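Chapter 5
Learning by Trying: How a Robot Gathers Its Own Examples

Think back to how you learned to pick things up. You grabbed, dropped, and grabbed again, thousands of times over, and every attempt taught your hands something! A robot can learn in much the same way, provided we let it try often enough and write down what happens.
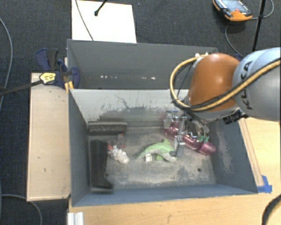 Figure 5.1 A KUKA arm with its gripper down among the objects in a bin, a green plush dolphin beside one finger.

At the Tenda laboratory, Sneha Jaiswal and her team stored 394 attempts in their first set, which they named Gundik. Each one holds a picture of the bin, the movement the arm was told to make, and a simple yes or no: did the object come up? The misses are kept too, and they are wonderfully useful.

In this chapter we build a small set of 40 attempts by hand (it is more fun than it sounds) and look closely at what makes a good mix of objects. Section 5.1 begins with the label.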